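3.2 Workcell and task set

Demonstrations were collected in a single bimanual workcell, referred to in the remainder of this paper as Nallano. Two white collaborative arms are mounted on a shared tabletop and can be driven either together or one at a time. The base positions were fixed before collection began and the mounting plates were not moved between sessions. Power supplies and cabling are kept on a bench to the right of the table, outside the region the operator is permitted to enter under remote control.

The objects are ordinary wet-laboratory items: clear glass beakers in two sizes, glass test tubes, a white two-tier rack, a blue plastic bin and a square stirring unit with a round disc at its centre. All vessels were used empty. We made this choice to separate the difficulty of grasping and placing transparent objects from the difficulty of handling liquids, which is treated only in Section 6. Object positions were varied by hand at the start of every episode within limits marked on the operator's layout sheet. The bin was allowed to drift toward the centre of the table by as much as the reach of the far arm allowed.

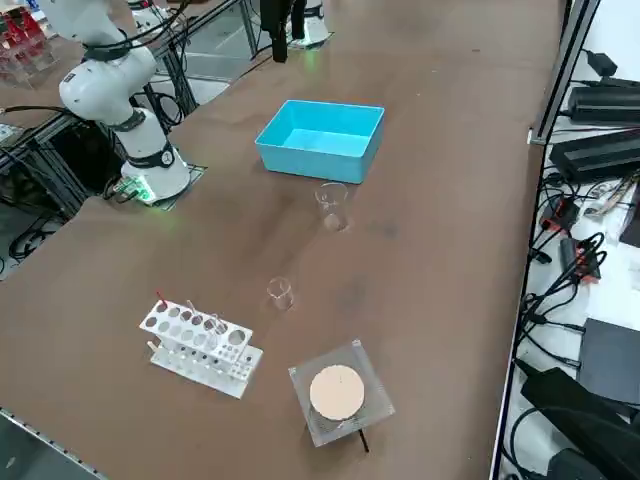
3.3 Demonstration by hand and by remote control

Two modes of demonstration were compared. In the first, which we call hand guidance, the operator stands at the near edge of the table, places the arm in gravity compensation and moves the wrist through the task directly. The gripper is opened and closed with a foot pedal so that both of the operator's hands remain on the arm. In the second, the operator sits at the Grulell console, a pair of scaled leader arms with spring-loaded triggers, and works from the live video of the fixed camera. No direct line of sight to the table was available in this mode.

Operators completed a practice block of 100 episodes before any of their data were retained. Each then alternated between modes in an order set by the collection software, Forneto, which also recorded joint positions, gripper aperture and the camera stream against a common clock. An episode was ended by the operator and labelled as complete or incomplete at that point. Labels were checked by a second reader, who was not told which mode had been used where this could be concealed.

A total of 1,308 episodes were recorded. After removal of those with dropped video or a clock fault, 1,195 remained. Nearly 800 of the retained episodes were collected by remote control, the imbalance being due to the slower reset in hand guidance, where the arm must be parked and the pedal disarmed before the layout can be changed.

Approach to a beaker was the segment in which the two modes differed most. Under hand guidance, operators tended to bring the fingers down in one continuous movement and to correct the wrist angle during descent. At the console, the same operators stopped above the glass, opened the gripper fully and then descended in short increments. We attribute the pause to the weak depth cues offered by clear glass in a single fixed view. Figure 2 illustrates the geometry of the workspace with the far arm extended over the table and its fingers open. 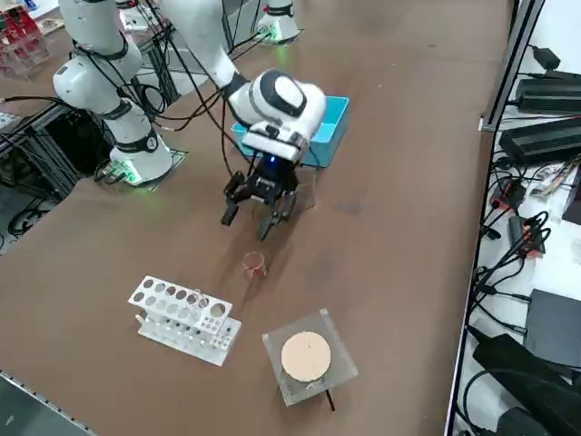

Figure 2. Far arm extended across the tabletop with the two-finger gripper open. A small glass beaker stands between the gripper and the test tube rack; the square platform with its round disc is at lower right.

Pauses were not trimmed from the training data. In a preliminary run completed in April, trimming shortened the episodes but produced policies that closed the gripper early on the smaller beaker, and the practice was discontinued. Instead, every time step carries a mode flag, and the Doãn policy receives this flag as an additional input during training. At test time the flag is held at the hand-guidance value unless otherwise stated. The effect of reversing it is reported in Section 5.1.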